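Notebook entry, April 8, 2018
Shelf-life and storage study, canned and jarred goods, Dosurik pantry room

The second storage period closed this morning. All lots from the Bivalell shipment were moved from the warm cabinet to the bench and left to reach room temperature before opening. The cabinet log has no gaps. The door seal was replaced in September and has held since then.

The scale was checked with the 800 g reference weight before the first weighing and again after the last. Both readings were within the limit posted on the cabinet. The older Nimri balance was not used, as its display still drops the final digit.

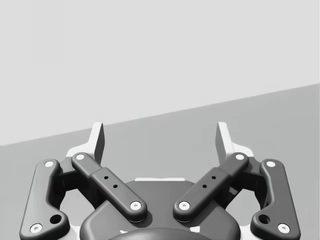

Net weights were recorded before draining. The intake sheet lists 183 units for this lot, and the sheet and the shelf labels agree. Two jars of pickled beets had lids that flexed under thumb pressure. They were bagged, marked "hold," and placed on the lower shelf of the cold room. They are not to be opened on the general bench.

Drained weights for the beans were lower than in the first period. The cause has not been established. The sieve used this time has a finer mesh than the one named in the procedure, and draining time was kept at 2 minutes in both periods. The comparison should be repeated with the original sieve before any figure is passed to Govotlow. Please return that sieve to the hook beside the sink. 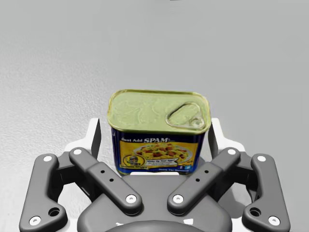
Spam can, held upright, with the pull tab on the right side of the lid.

Salt readings were taken on the brine only. The meter was rinsed between samples, and the rinse water was changed at the midpoint. The final brine sample from the beans gave 1,287 on the meter's conductivity scale, well above its neighbors. A repeat from the same cup gave the same value. The entry has been left in the table with a mark beside it.

Smell and color were scored on the usual sheet. Scores for the peaches should be treated with caution, as the overhead lamp at the far end of the bench was replaced with a warmer bulb and the color card was not rechecked under it.
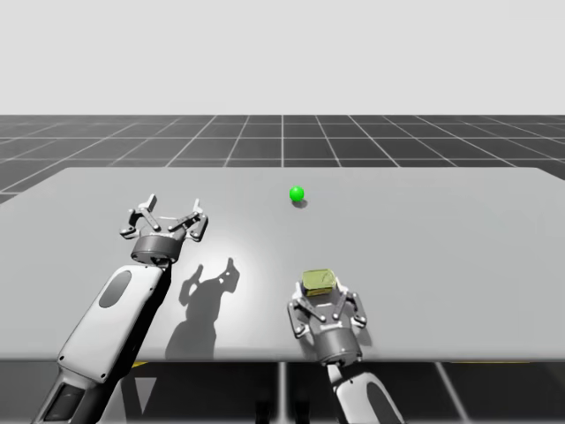 Remaining work: repeat the bean drain test, recheck the color card, and copy the cabinet log into the shared binder. The label printer is out of the narrow tape. Handwritten labels are acceptable for the hold items if they show the lot and the initials of the person who bagged them.

Recent entries
Warm cabinet: door seal replacement
Bivalell shipment: intake and shelf order
Nimri balance: display fault
Brine meter: cleaning and storage
Procedure for drained weight, revised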